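Before you wash the bowls and cups in our workshop, please read this short guide. I wrote it for new people at Tirnham.

## Washing

1. Empty the bowl or cup first — old coffee makes the sponge brown very fast.
2. Use warm water and one drop of soap. Wash the inside, then the rim.
3. Rinse two times and look at the rim under the light. Soap likes to stay there.
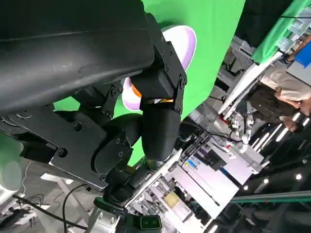

## Drying

Put it upside down on a clean towel for 8 minutes, then wipe it. Tzu-hsuan Tseng keeps the spare towels in drawer 149.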